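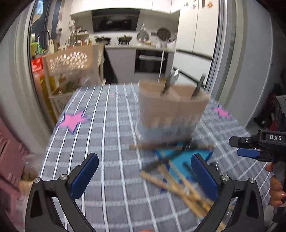
Christos Manolakis asks whether the chopsticks should go into the holder in pairs or as one bundle. Either is fine. Pairs take longer, but they are easier to pull out at mealtimes. Use the steps in section 3 for both.

3. Filling the cutlery holder

Before you start, clear a space on the kitchen table and lay out the chopsticks. A tray keeps a large bundle from rolling. If you bought the Kouris refill pack, remove the paper band first.

1. Stand the holder upright on the table with its open top facing up.
2. Wipe out the inside with a damp cloth and let it dry for 20 minutes.
3. Put spoons and forks in first, handles up.
4. Lay the chopsticks down two at a time and match the lengths.
5. Lower each pair in with the thick ends up.

Note: Do not pack the holder tight. Leave a gap of 2 cm so air can reach the bottom.

CAUTION: Knives go in the drawer, blades covered. Do not stand them in the holder.
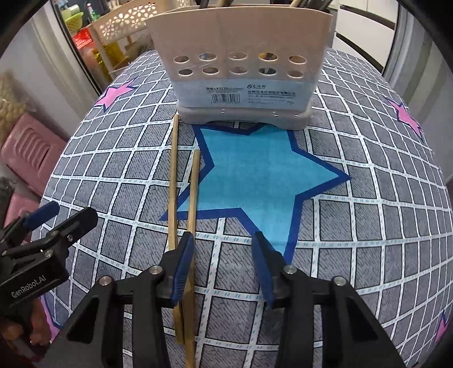 Page last changed: Wed 1 October

The holder shown has round holes in its front wall. With a holder of this kind, keep thin picks and skewers out, as they can slip through and scratch the table.

6. Move the full holder to the counter or the shelf cart. Lift it from the base.
7. Put any spare chopsticks back in their box and close the lid.

Wash the holder by hand once a week. For the Tosero drawer insert, go to section 4.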